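Chore Cell Walkdown Checklist – Household Tidying Trial
Site: Dimton, simulation desk and Bay 8
Date: 23 Oct 2019
Checked by: Trí Đoàn
Read over by: Chiến Giáp

1. Emergency stop reachable from both chairs – OK
Comment: It was behind the monitor again when I came in, so I moved it back and put a strip of tape on the desk where it belongs. Please leave it there, even if you need the room for your lunch.

2. Joint and speed limits loaded – OK
Comment: Same limits as the Pronau arm uses in the bay. I read them out loud to Chiến while he followed along on paper, which takes a while but I do like doing it that way.

3. Grip force ceiling – OK, with a note
Comment: The ceiling is fine for brassy, solid things such as a candlestick. I would not want it used on drinking glasses, and the settings file still lets you.

4. Finger opening before approach – OK

5. Simulated household props match the parts list – NOT CHECKED
Comment: Ran out of afternoon. The list has 134 entries and I would sooner do it properly in November than skim it now.

6. Pick and place log – NEEDS WORK
Comment: Out of 100 tidying attempts in the log, 59 are marked complete without anyone stepping in. I was rather pleased with that, and then Chiến pointed out that a person would have cleared the whole table before the kettle boiled. Fair enough – but I remember when we couldn't get through a morning at all.
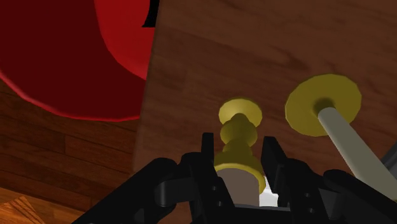

Can a machine be left alone to tidy a living room yet?
Not in a home with people in it. Ours will do a short, rehearsed list of objects with somebody at the stop button, and anything new on the list goes back through items 3 and 4 first.

7. Floor and walkway clearance, Bay 8 – OK
Comment: Swept by hand. The Ristton sweeper is charged and willing, bless it, but it won't do the corners under the bench, and those are the corners that need it.

8. Cable routing and strain relief – FIX BEFORE NEXT RUN
Comment: One tie missing near the wrist on the bay arm. Spares are in the Lò drawer, second from the top.

9. Sign-off sheet filled in – OK
Comment from Chiến Giáp: Agree with all of it except item 3, which I'd mark as a fail until the file is locked. Happy to talk it over.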